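Comparing Two Grippers and Two Camera Positions on a Tabletop Arm
Project report, robotics lab course
Nicanor Solís
October 17, 2023

1. What I was trying to find out

Our lab bought its two-finger gripper, the Suka, on the strength of a supplier sheet that says it handles "everyday household objects." I had my doubts. The older Skultetti gripper has been in the lab since January of last year and everybody complains about it, but I couldn't find a single record of anyone testing it properly. So the question was simple enough: is the Suka better, or is it just newer?

The second question was about cameras. We had one looking down on the table and one set off to the side, and there was an ongoing argument about which view the operator should work from.

2. Setup

Both grippers were run on the same arm with the same controller, the Cortés box, on its default settings. The objects came from a play kitchen set: a bottle, a mug, a colander, a plate, a pan with a spatula, and toy fruit. These are light and forgiving. A real ketchup bottle is heavy and its weight shifts when it moves, so nothing in this report should be read as a claim about real kitchens.

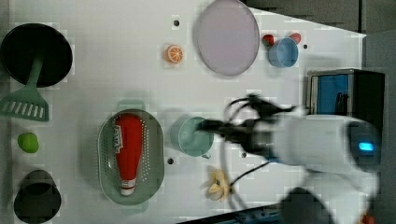
Figure 1. Overhead view, gripper moving near the mug, bottle in the colander.

I ran 220 attempts with each gripper. An attempt counted as a success if the object was lifted and held for 6 seconds. I picked that number before I started and stuck to it, although a shorter hold would have made both grippers look better.

3. Grippers

The Suka did well on the bottle and the mug. So did the Skultetti. On the orange slice and the strawberries the Suka was ahead, and this is the only result I would defend in front of someone hostile. On the plate both were poor. The rim is low, and the fingers tended to push the plate along the table before they got under anything.

My first week of runs showed a much bigger gap in the Suka's favor. Then I noticed I had done all the Skultetti runs first, while I was still learning to drive the arm. I threw those runs out and started over, alternating grippers — a dull way to spend a week, but the gap shrank a lot. 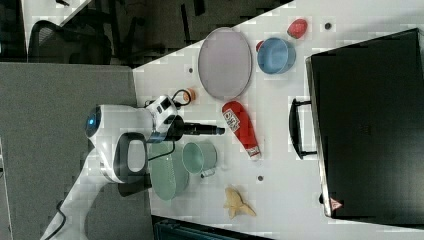
Cables were a problem I hadn't planned for. They loop out from the wrist, and on some approaches I had to back off and come in from another angle. I logged these as attempts, not failures, and I'm still unsure that was fair. A stricter reader could count them against both grippers.

4. Cameras

From the side it was easier to judge height, and from overhead it was easier to line up the fingers. I had expected to recommend the overhead view. For the bottle lying flat, though, I couldn't tell from above how far down the fingers were, and I bumped the table more than once.
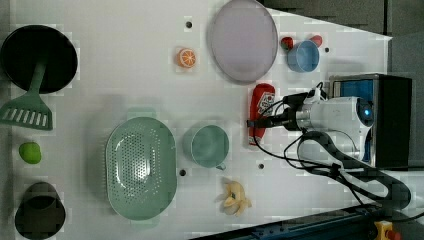 Figure 2. Gripper beside the bottle, seen from overhead.

Clidcombe, the logging program, saved almost 600 clips across both views. I reviewed them alone, knowing which gripper I was watching. That is a weakness. A second person should have scored at least part of them.

5. What I would claim

The Suka is better on small objects. On everything else I can't separate the two with the runs I have. I would not support buying another one for the second arm until somebody tries heavier objects and a different operator, and I would keep both cameras. The log sheets are in the lab cabinet under project number 3611.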